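Floveo Open Afternoon: Visitor Questions
Updated in July by the Floveo events desk

Where do I go?
Use the Trunia entrance on the Jondcombe side and sign in at the desk. Doors open at 1 p.m.

What will I see?
The Achari arm handling pipette tips between two boxes at its table. It's a working bench, so expect cables and some waiting between moves.
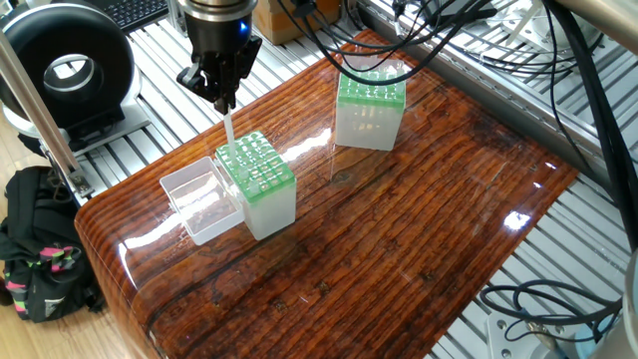
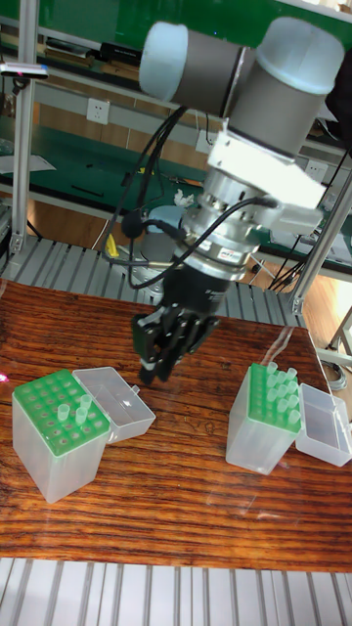 Pipette tips and green racks at the Achari table, in both views.

Reading time: 4 minutes

Does the arm ever miss a tip?
Yes. If it does during your session, the operator stops it, fixes the rack and starts over.

Can I touch anything?
Not while the arm is powered. There are spare tips at the desk you can handle.

How many tips has it moved?
The log stood at 3648 when we last updated this page.

Is there parking?
Street parking only. The 777 bus stops outside.

Can I bring children?
Yes, age eight and up, with an adult.

Comments (3)

benchrat: Is the talk repeated? I can't get there before 3.
Floveo events: Yes, again at 4 p.m.
plum_tree: Went last time with my son. Stand on the left, the view is better. Bring water, the room gets warm.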